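Collecting street examples in simulation: a conversation with the data lead on Brolex

Brolex is a sidewalk navigation model trained by example. People drive a simulated robot through a simulated city, their steering is recorded along with what the robot's forward view showed, and the model learns to produce similar steering from similar views. The work is done at Anent, a small company in Nernholm, by a team of 5 people. The city runs in an in-house simulator called Koster. I spoke with the engineer in charge of data, who asked to be identified only by role.

The current set holds 1333 accepted runs. A run begins with a start pose and a goal, and ends when the operator reaches the goal or gives up. Median length is 70 seconds.

"Length is a poor measure," the engineer said. "Most of any run is straight sidewalk, and the model learns straight sidewalk in an afternoon. What we're buying with operator time is the few seconds where a decision gets made. A corner, a curb, something standing in the way."

For that reason the start poses are no longer random. Until October they were drawn uniformly from the walkable surface, and the set filled with long blocks and very few corners. The team now weights the draw toward crosswalks, street corners and sidewalk obstructions, then thins out straight travel before training.

"Subway entrances are worth a lot to us," the engineer said. "The opening is at ground level, it has an edge you must not cross, and from certain headings it looks like more floor. Poles are the opposite problem. They're thin, they're gray, and at a distance they take up a couple of columns of pixels."

Views from Koster, at robot height: 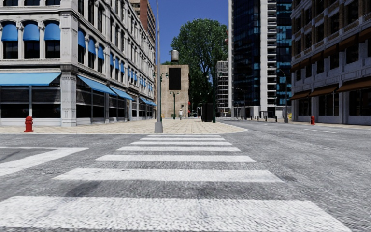
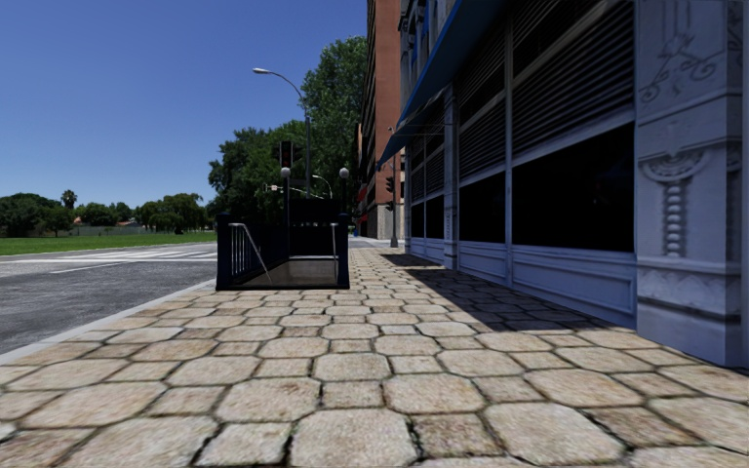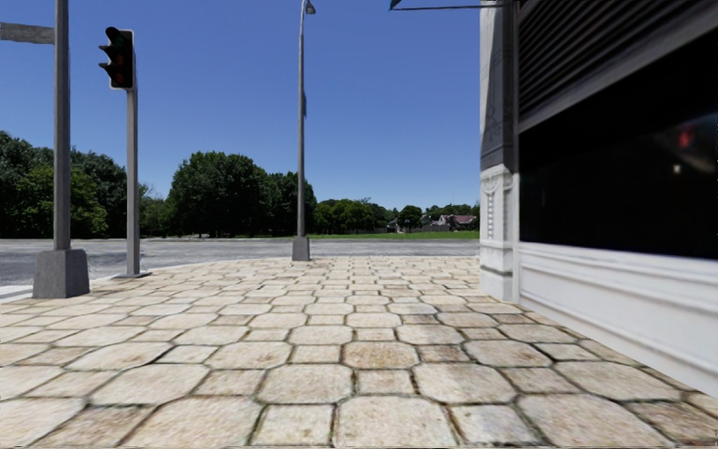

Do the operators see the same view the model gets?

Operators get the forward view and a heading arrow toward the goal, and the model gets the same two inputs. An earlier version of the console also had an overhead map. Operators steered around obstacles that were outside the forward view, and the model was then being asked to imitate choices it had no basis for making. The map was removed and the runs recorded with it were dropped.

Quality control came up several times. Each run is replayed at double speed by a second person, who can accept it, reject it or trim it. Trimming is the usual outcome. Operators tend to sit still at the start while they read the goal arrow, and if those idle stretches stay in, the model picks up a habit of waiting at the start of every route.

"We had a checkpoint that would stand on the corner and do nothing," the engineer said. "The loss curve looked fine. Standing still is easy to predict, and we had given it plenty of that."

Mistakes are handled separately. A run with a collision is rejected. A run in which the operator drifts toward a curb and comes back is kept, and the recovery portion is tagged. The team also produces recoveries on purpose: the simulator pushes the robot off its path for 2 seconds, that stretch is masked from training, and recording resumes when the operator takes control again.

"Without those, the model only knows what to do from good positions," the engineer said. "One small error puts it somewhere no operator has been, and then the errors stack."

I asked how much of this would carry over to real pavement. The engineer was cautious. Koster's sunlight is clean and its shadows have hard edges. Surface texture varies from block to block, but there is less litter and less clutter than on a real street, and simulated pedestrians are more predictable than people. The team varies sun angle and surface material between replays of the same run, so that one recorded drive yields several sets of views with identical steering.

"It helps with appearance," the engineer said. "It does nothing for behavior. If a pedestrian would have stepped aside and ours didn't, changing the sun doesn't fix that."

Roughly a tenth of operator time is now spent on routes chosen after reviewing model failures. The engineer would like that share to be higher. The limit is review: somebody has to watch the failed run, find the moment the decision went wrong and place a start pose a few meters before it. A tool that proposes those poses automatically is in testing. Its proposals are usually too late, often with the robot already against the obstacle, and the engineer still moves most of them back by hand.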